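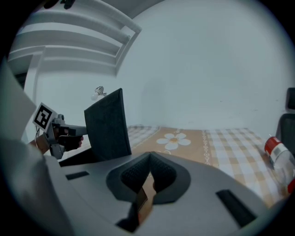
The woman who keeps the upstairs room at Skutard would like it known that she did not set out to write a book about tables. She meant to write about linens, which she has collected since she was a girl, and the tables crept in underneath.

"You can't talk about a cloth for very long before somebody asks you what it's sitting on," she told me, pouring coffee into two cups that didn't match. "And then you're off, and it's an hour later, and the coffee's cold."

We talked for most of an afternoon, first in her kitchen and then up in the room itself, where there is a bed, a good deal of plain white wall, and the square table she has been fussing over since August. She asked me not to print her name. Folks in Onska know who she is anyway, she said, and the rest of the world can call her the tablecloth lady.

The cloth she uses up there is a gingham check in beige and white, with a wide tan band down the middle and a white daisy on the band. She paid 22 dollars for it at the Skekitz market and still thinks she got the better end of the deal.

"I'd gone in for lamp oil!" she said, laughing. "But I saw that daisy and I thought, well, that would cheer up a wall with scuffs on it. I do mean to paint that wall. I've been meaning to for 2 years."

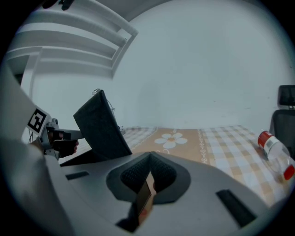
She has firm ideas about how a patterned cloth ought to lie. The band goes straight, and the flower goes where a person sitting down will meet it first. She smooths from the middle outward with the flat of her hand, the way her grandmother did, and she won't iron on the table itself, however many times her sister tells her it's quicker.

"Checks will tell on you," she said. "If you've got it crooked, every one of those little squares is pointing at it. With a plain cloth you can get away with murder."

I asked whether a working table needs a nice cloth at all, and she took a while over that one. Her mother kept oilcloth for every day and put the good things in a drawer, and some of them never came out again — there were 74 pieces in that drawer when the house was cleared, many still folded along the store creases.

"I'd sooner have a stain on it," she said. "You set your lamp on it, and your drink, and whatever tray you're busy with, and you get on with your day. It washes."

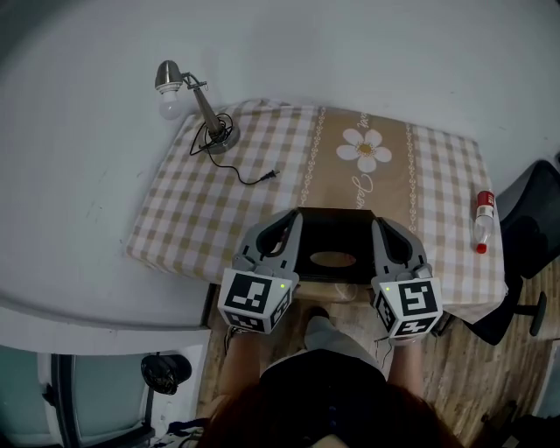
On lamps, cords and leaving things out

A small silver lamp is what she likes for a table that size, up in the left corner, with a shade she can turn. She is less particular about cords than her sister would wish.

"I coil it up and I leave it," she said. "It's a lamp, it has a cord, we all know that."

The book, which she is calling Tu after the lane she grew up on, has reached 478 handwritten pages. She is still looking for somebody to type it.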